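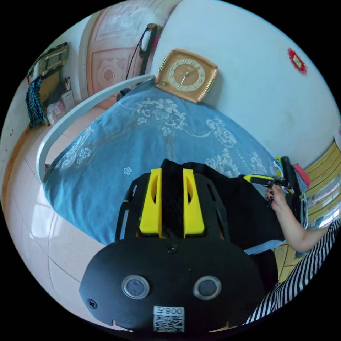 Last edited in March

Bulky winter stuff and no closet — where do you put it?
Posted by osevska_mom

Ok so quick one. Small bedroom, metal frame bed, no closet at all. Been sorting everything on top of the bedspread, folding as I go, and the pile just gets taller. The quilted jacket is the problem. Folded it takes up as much room as everything else put together. Also have a square wall clock with gold numerals that's sitting at the head of the bed leaning on the wall, needs a real spot. Plain white wall, renting, would rather not drill. Budget is 300, tops. Do I buy a chest or what? Vacuum bags??

Domingo Godoy
Don't buy a chest yet. Measure under the bed first. Metal frames usually leave decent space and flat zip bags are cheap. I have the Sorkdale ones, 3 of them, been fine for years apart from one zipper.

Order matters when you stack. Thick stuff on the bottom, thin cotton things on top, otherwise it all slides off the minute you pull somthing out. 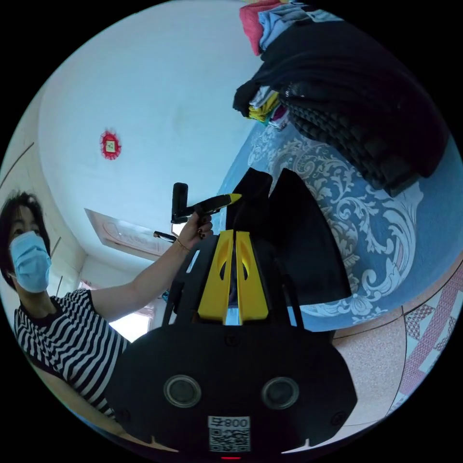
For the quilted jacket, skip the vacuum bag if it's down. Mine came out flat and lumpy and took forever to puff back up. Polyester fill is ok for a few months. Fold the sleeves in, fold once across, done. Dont roll it, rolled it's just a log and nothing sits on it.

Colors — I keep reds away from light blues in storage. Maybe overkill. Had a red scarf bleed on a damp shelf once.

Clock: adhesive hook, but check the weight limit on the pack first. Wipe the wall, let it dry, leave the hook alone overnight before hanging anything. Or just stand it on a dresser if you end up getting one.

riquelme2000
Just get a wardrobe. Werkilow does a narrow one, I paid 300 and it holds all our coats. Took a whole evening to put together and the instructions are terrible but its solid.

osevska_mom
Thanks both. Going to measure under the bed tonight. Wardrobe might block the door, so bags first I think.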